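Teleop corner: where we are with the sorting demos

Quick one this time, half the team is at Ferkport and I have the van at four.

We're at 88 good demonstrations for the tabletop sorting task. Target was more. Lost most of one morning to a loose cable on the left leader arm, which Marek Štefanec found by wiggling everything untill the dropout came back. Cable replaced, spare ordered from Stammont.

What changed since the last newsletter:

Slower starts. Hold still for 3 seconds before you move the leader arms. The policy was learning to twitch at the beginning because we all twitch at the beginning.

One pick per reach. If you miss the grasp, back off, open up, go again. Don't chase the thing across the table. A clean retry is fine to keep - a scramble isn't, bin it.

Both arms stay in play. Several people (me too) park one arm and do the whole job with the other. Fine for you, useless for the bimanual data. Jarmila Vávra has gone through the old sets and tagged the one-armed runs, they stay out of training for now.

Small pieces are still the hard part. Tubes especially. They go down at any angle, and from the operator seat it's tough to judge when you're low enough. Use the wrist view for the last bit of the approach, the overhead view for everything else. Bright white parts blow out under the bench lights, so go by the outline and forget about reading labels. Kopecký lamp diffusers are on the list for October, no promises.

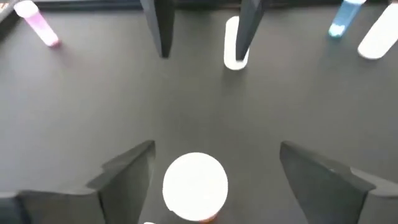 Sivaprasad Shetty wrote in to say that he would drop the wrist view from the operator screen altogether, as switching your eyes between two views makes people pause in mid-air and the pauses end up in the data. He'd take a few more missed grasps over that. Fair point, we'll run 6 sessions his way and compare.

Operator slots for the next block are on the sheet by the door. New people get paired with Bohumila Skála for the frist session. Bring your own water, keep it off the bench.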